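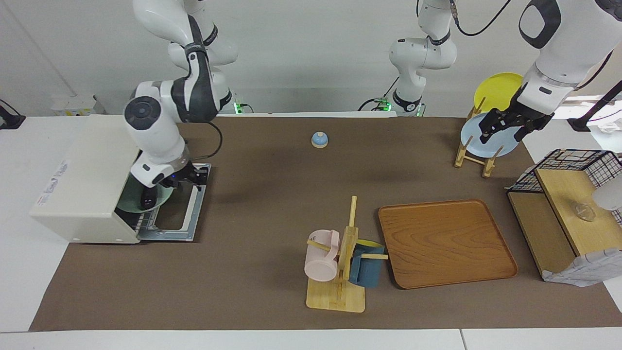
Small dishwashers pay for themselves within a year, according to my sister, and she has been telling me so since May. I asked her what she was counting. She wasn't counting the shelf space, or the rack you still need beside it, or the hours of listening to it hum.

I have my doubts about all the countertop models. The Irkomex people sell theirs with the promise that you will "never dry a plate again." Fine, but the plates still have to go somewhere. In a small kitchen that means a wooden dish rack for the plates and a mug tree for the mugs, and by then you've given up most of the counter you were trying to save.

The mug tree I'll defend, a little. Mine is a Kofler, it cost 35 dollars, and it has stayed upright through 2 moves. Mugs hang by the handle and drain on their own. What I don't buy is the idea that wooden racks look after themselves. Dowels stay damp where the plates sit — wipe them, or you'll get gray spots by the end of summer.

As for plates, the stores want you to think every set fits every machine. Take one of your own along and stand it up in the wire rack before you pay. Then shut the door on it. The man at Nallolis looked at me as if I'd brought in a fish, but my dinner plates hit the top and stopped the door closing.

I'm still washing by hand. My sister says I'll give in by winter. Maybe — if the price comes down from 400.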